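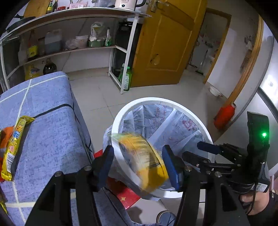
# Liner keeps sliding around in a round trash can

**sabina_b**
I line my round white can with whatever shopping bags I have, folded over the rim. One side always bulges out and the rest works its way down. By the end of the week the snack wrappers are sitting between the bag and the can. Any fix that doesn't mean buying another can?

**lakmal_c**
Your bag is too big for the can. Pull the slack to one side, tie it in a knot and tuck it under the fold. Takes five seconds.

**tanusby**
I'd skip the knot. Mine tore at the knot after 2 days. A big rubber band around the outside, just under the rim, holds fine.

**lakmal_c**
Then you pulled it too tight. I've done it for years with thin bags.

**Estibaliz P**
Rubber band here too – but press the air out first or the bag balloons up again. Also, flatten chip bags before they go in. They take up half the can.

**anjana_r**
Or buy liners that fit. Covetti has a roll of 40 in the small round size. Reusing shopping bags is okay for paper, but they leak with anything from the kitchen.

**sabina_b**
It's mostly wrappers in mine, so leaks aren't a problem. I have rubber bands in the drawer – will try that tonight.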